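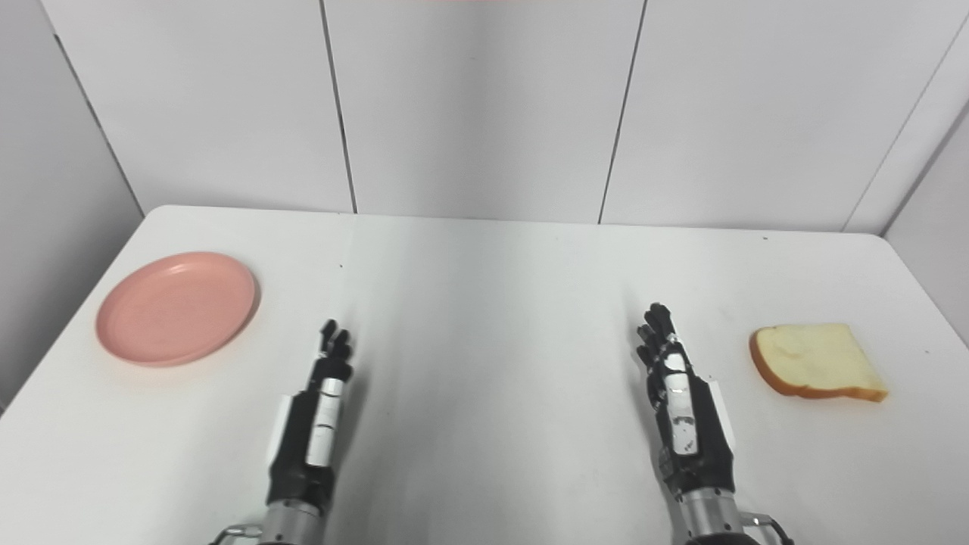
Figure 4. Head camera view of the Pliveck cell, with a plate on the left of the table and a slice of bread on the right.

3.2 Cell setup and upkeep

The Pliveck cell consists of a white table enclosed by paneled walls and a pair of humanoid-style hands, each mounted on a metal wrist (Figure 4). Plain surfaces were chosen to keep the background constant between trials. Before each session, both hands are moved to the same upright start pose and the head camera view is compared with a stored reference. If a fingertip is out of place by more than 4 mm, the joint offsets for that hand are set again before any trial is run.

The wrist mounts are checked for play after every 10 sessions, and the finger joints are cycled through their full range with no load. All 211 trials reported in Section 4 were recorded under this schedule. Finger covers were replaced in May, after which the full calibration was repeated for both hands. Crumbs are wiped from the table between trials with a dry cloth.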